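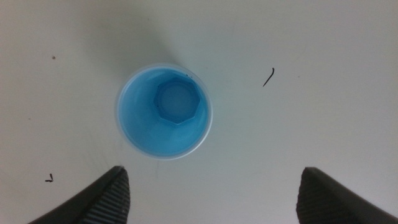 How do you get a cloudy film off plastic cups?

Soak them in equal parts white vinegar and warm water for half an hour, wash with dish soap, rinse, and dry with a towel. If the film is still there after a second soak, the plastic is scratched and no cleaner will bring it back.

Search help topics Go

Home > Kitchen > Cups and Dishes

Translucent plastic cups going cloudy, and they stick together when stacked

Posted by hornell_kitchen, 2 Feb 2019
2,408 views 3 answers Share

I bought a set of light blue see-through plastic cups in December for the kids and for when we eat outside. They're the Trovero ones, the short kind that gets narrower toward the bottom. They looked fine for the first few weeks. Now most of them have a whitish haze on the inside, worst near the bottom. I can wipe it with a wet cloth and it looks gone, then the cup dries and the haze is back.

We have hard water here. I run the dishwasher every night on the normal cycle and the cups go on the top rack. I use Zemix tablets, the plain ones, and I don't use rinse aid because I didn't like the taste it left on the glasses.

The second problem is the stacking. When I put them one inside another in the cupboard they lock, and I have had to bang them on the counter to get them apart. One has cracked at the rim from this. I don't want to throw out the rest. Is the haze something that comes off, and is there a right way to stack these?

Share Follow (6)

wan_and_water
14 helpful votes

There are two different kinds of haze, and you should find out which one you have before you buy anything.

The first is mineral film from hard water. It disappears when the cup is wet and comes back when it dries. If you run a fingernail over it, it feels slightly chalky. Vinegar takes it off.

The second is wear. The surface has a lot of very fine scratches from scrubbing and from being rattled around in the machine. It can also look better when wet, which is why people mix the two up. Vinegar does nothing to it.

Test one cup. Fill it halfway with plain white vinegar, leave it for thirty minutes, then pour it out, rinse, and dry it fully with a towel. Look at the line where the vinegar stopped. If the lower half is clearer than the top half, you have mineral film and you can do the whole set in a dishpan. Don't use hot water from the kettle. A lot of thin plastic cups warp in it and then they really won't stack.

For the angles at the bottom of the cup, where a sponge doesn't reach well, use a bottle brush with soft bristles or wrap a dishcloth over the handle of a wooden spoon. Stay away from scouring powder and the green side of the sponge. Baking soda is all right if you make a loose paste and don't press hard.

After that, wash them by hand if you can stand to. If they have to go in the machine, use the shortest cycle and turn off heated dry. And I would put the rinse aid back in at the lowest setting. You may not taste it at that level, and it does help with hard water.

Share 3 comments

tub_of_lids
5 helpful votes

On the stacking. Cups that taper will wedge if they go together with any water on them. A thin layer of water gets between the walls and you end up with suction. Dry them all the way first. I turn mine upside down on a rack overnight and stack them in the morning.

To get two apart now, stand the bottom one in a bowl of warm tap water and put cold water in the top one. Wait a minute or two and twist gently. Don't pry with a knife. If they still won't move, a drop of dish soap run around the gap and another few minutes usually does it.

I keep a strip of paper towel between each cup. It looks a little silly in the cupboard but I haven't had any stick since I started. You can also store them two high and no more, if you have the shelf space. We have around 600 things in a very small kitchen so that was not going to happen at my house.

The cracked one I would not drink out of. Cracks at the rim are sharp and they hold dirt. Use it for scooping birdseed or starting seedlings, with a hole poked in the bottom.

Share 1 comment

jpk_2
0 helpful votes

just buy glass ones. plastic always goes like this, mine did too, different brand though. if its for kids get the solid color kind, you cant see the film on those

Share 5 comments

Was this page useful? Yes No

Related

Getting coffee stains out of plastic mugs
Are old plastic cups safe in the microwave?
Zemix tablets leaving white powder on dishes
How to descale a dishwasher with vinegar
Lunch box lid smells after washing
Best way to store picnic cups over winter

Recently asked

Hard water ring in a glass vase
Rubber seal on water bottle turning black
Dish rack rust marks on the counter - what takes them off?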